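Sudheer Amin lleva el simulador de Pinto, el proyecto de manipulación que Clukeck mantiene en su oficina de Trornport. Su trabajo consiste en conseguir demostraciones para que otro equipo entrene con ellas un modelo de control. Hablamos con él en marzo, poco antes de que cerraran la segunda tanda de grabaciones.

La tarea que tenían en marcha es sencilla de enunciar: coger un cubo amarillo de la mesa y dejarlo en un plato. Una persona maneja el brazo simulado con un mando y el sistema guarda cada paso, con las vistas de las cámaras y las posiciones de las articulaciones. Una grabación completa, de principio a fin, es lo que llaman un episodio.

«El objetivo de esta tanda son 625 episodios», explica Amin. «Cuando me incorporé había 248 y la mitad los había hecho la misma persona. Eso se nota luego. El modelo aprende su manera de acercarse al cubo y, si lo pones en otro sitio, se pierde».

Ahora se reparten el mando entre tres operadores. Cada uno graba por la mañana, en bloques de 100 episodios como máximo, y el cubo y el plato cambian de lugar al empezar cada intento. Las posiciones las sortea el programa.
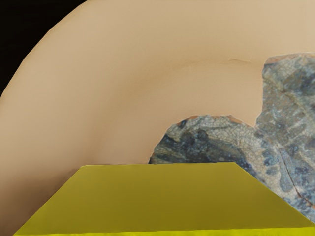
Amin insiste mucho en las cámaras. En Pinto usan una vista general de la mesa y otra muy cercana, y los dos flujos se guardan sincronizados. «La general te dice dónde está todo. La cercana es incómoda para una persona, porque pierdes las referencias enseguida, pero al modelo le sirve en los últimos centímetros. Hicimos una prueba quitándola y soltaba el cubo antes de tiempo».

Le preguntamos si no sería más fácil generar los movimientos con un planificador y prescindir de los operadores. Contesta que lo intentaron el año pasado. Las trayectorias salían limpias, todas muy parecidas, y el modelo no sabía qué hacer cuando se desviaba un poco. «Una persona se pasa de largo, corrige y vuelve. Esa corrección me interesa. Antes borrábamos los episodios con titubeos y fue un error».

Lo que sí descartan son los intentos en los que el cubo atraviesa la superficie por un fallo de la física, o los que se cortan antes de que el operador abra la pinza sobre el plato. Cada episodio lleva una etiqueta de éxito o de fracaso, y la pone alguien distinto de quien grabó.
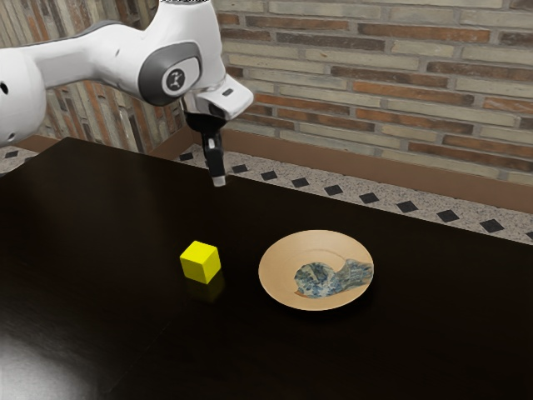 Los fondos también varían de una tanda a otra. Amin prefiere entornos con materiales diferentes, suelos con dibujo, paredes de ladrillo y tableros con brillo. «Un tablero oscuro que refleja da problemas en el mundo real, así que quiero que el modelo los vea ya aquí. Con un fondo gris liso aprende rápido y aprende mal».

La siguiente fase se hará en Zundcombe, donde Clukeck tiene un brazo físico. Allí repetirán la tarea con pocos episodios reales y compararán el resultado con el del modelo entrenado solo en simulación. Amin no quiere adelantar cifras. Reconoce que la pinza es lo que más le preocupa, por la fricción de las puntas, que en el simulador es un parámetro y en el laboratorio depende de lo gastadas que estén.

También queda por decidir el formato en que se publicarán los datos, si se publican. Él es partidario de entregar los fracasos junto con los éxitos. «A mí me habrían venido bien los de otros», dice.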